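Care of Rolling Display Stands in Shared Workrooms
Household and Workshop Guidance, Skamenari Residents' Service

A large curved display on a rolling stand is convenient in a shared room, provided that its cables and base are kept in good order.

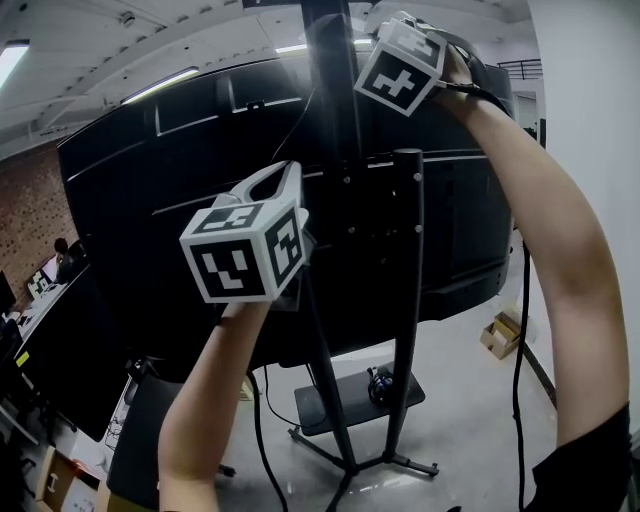
Cables at the Base
Excess cable may be coiled and laid on the base plate, clear of the casters. Cables that hang from the back of the display should be given enough slack for the screen to tilt, and fastened to the pole with cloth ties. Wire ties are not recommended.

Moving the Stand
Unplug the display before moving it. Two persons should guide the stand, one on each side, with hands on the pole – never on the edge of the screen. Lock the casters afterward, if the stand is fitted with locks.

Floor and Surroundings
Cardboard boxes should be flattened and removed once unpacking is complete. Please allow 33 inches of open floor behind the stand as a walkway. Smooth floors should be swept before the stand is rolled, as grit under a caster will leave scratches.

Dusting
Ridged back panels collect dust and should be brushed with a soft, dry brush every three months. Do not spray cleaner directly on the panel. Bolts on the stand should be checked at the same time and tightened by hand tool only.

Last reviewed June 16, 2020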